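Zitora heater: room thermostat loses its schedule after a short power cut

Ticket status: Closed
Product: Zitora panel heater with wall thermostat, bedroom
Opened in: January
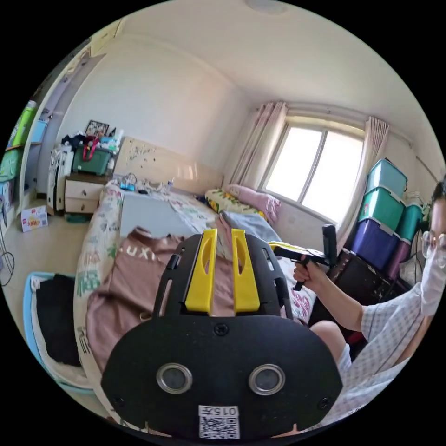 Skotodham Support asked whether the clock also went back to zero or only the schedule, and whether the heater was on its own circuit, for the two faults have different causes and should not be mixed in one ticket.

Reply from customer:
Thank you for the fast answer. The clock stays correct. Only the schedule is lost. After the power comes back, the display shows the right hour, but all the periods I entered are replaced by the factory ones (warm in the morning, warm in the evening, low in between). I work from home in the bedroom, so this is the opposite of what I need. The heater shares its circuit with the hall lights. I did not know if this matters.

What I have tried before writing:

I entered the schedule again and pressed Save, then waited until the small disk symbol went away. I switched off the breaker for one minute. Schedule lost.

I did the same, but waited one full hour after Save. Schedule lost.

I changed the backup battery in the thermostat to a new one. The clock was already fine with the old battery, so I did not expect much. Schedule lost.

I read the manual from Pristlow, who sold me the unit. On page 26 it says "programs are kept in permanent memory". If this is true then a battery should have nothing to do with it.

Reply from support:
Please tell us the firmware number. Hold the Down key for five seconds and read the number after the letter F. Please also check whether Eco mode is on.

Reply from customer:
The number is F 83. Eco mode was on. I turned it off and repeated the test with the breaker. The schedule was lost the same way, so I turned Eco on again.

One more thing I noticed. If I enter only the weekday periods and leave the weekend as it came from the factory, everything is kept. If I touch even one weekend period, both are lost at the next power cut. I repeated this three times to be sure — the result was the same each time. I hope it is useful, I am not a technician and maybe I explain it badly.

Reply from support:
You explained it very well. We could repeat the fault on our bench with F 83. When a weekend period is changed, the thermostat writes a wrong check value. It runs fine until it restarts, then it sees the wrong value and loads the factory schedule. Firmware F 101 corrects it. Your model cannot be updated over the air. You can send the thermostat to us, or we can post you a small update key which goes into the socket under the cover.

Reply from customer:
I prefer the key, please. Without the thermostat the heater works only at full power, and the nights are cold now. Is it safe to open the cover myself? In the manual there is a warning about 200 volts or more behind the front plate, and I do not want to touch anything wrong.

Reply from support:
Turn off the breaker before you open the cover. The cover is the narrow strip along the bottom, held by one clip. The front plate with the warning stays closed and you do not need to remove it. Put the key in, close the strip, turn the breaker on and wait for the display to show the new number. Then turn the breaker off again before you take the key out. If you are not comfortable with any step, Rizvi Electrical is our service partner in your area and the visit will be covered under warranty.

Reply from customer:
The key arrived and I did the update this morning at 9:40. It took longer than I thought, and the display was dark for a while — I was a little worried, but I left it alone. Now it shows F 101.

I entered the complete schedule, weekday and weekend, saved it and switched off the breaker for one minute. The schedule is kept. I did it a second time with the breaker off during the whole lunch break. Also kept.

There is one small difference. The brightness of the display was set back to high after the update, and in a bedroom this is quite strong at night. I found the setting under Menu, Display, Night level. Maybe you can mention this in the instructions for other customers.

Do you want the key back?

Reply from support:
Good news, and thank you for testing it twice. We will add a line on the display brightness to the sheet that goes with the key. Please return the key in the same envelope, the label for the return postage is on the inside of the flap. We are closing this ticket, but a reply will open it again if the fault comes back.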